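Maintained by Celina Ostrowski and Evaristo Fontana. Complaints to Derek Kershaw, who enjoys them.

# usuga-tabletops

Notes and pictures on pale wooden tabletops, kept so that the next person who says "it's just a table" can be handed a link.

## What's in it

- `grain/`: 50 pictures of bare surface
- `clutter/`: 20 pictures with cups, mail and one sandwich
- `notes.md`: opinions, mostly Lucrezia's

## Labels

| label | meaning |
|---|---|
| `streak` | long lines running across the top |
| `band` | lines bunched close together |
| `glare` | light has won |

A picture can carry all of them. Erick Magesa wanted a label for "nice." It was voted down and he uses it anyway, so ignore `nice` when you parse the file.

## Known problems

Glare eats grain. Wherever the surface goes nearly white, please don't guess at the lines underneath. We tried that in July and ended up with 2 sets of labels and one long silence at lunch.

Both of these get `streak`, `band` and `glare`: 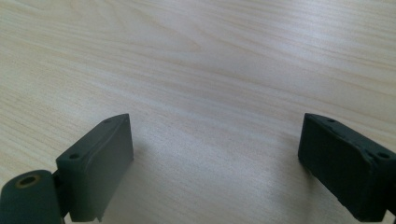
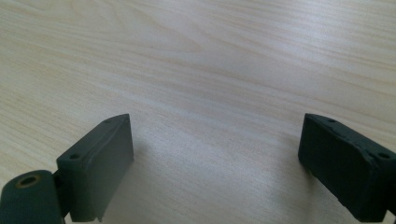 Wood species is left blank throughout. Lucrezia has views on maple and birch, and they are in `notes.md`, where they can't hurt anyone.

## Changes

Oct 18, 2020: merged `swirl` into `streak`. Derek has been told.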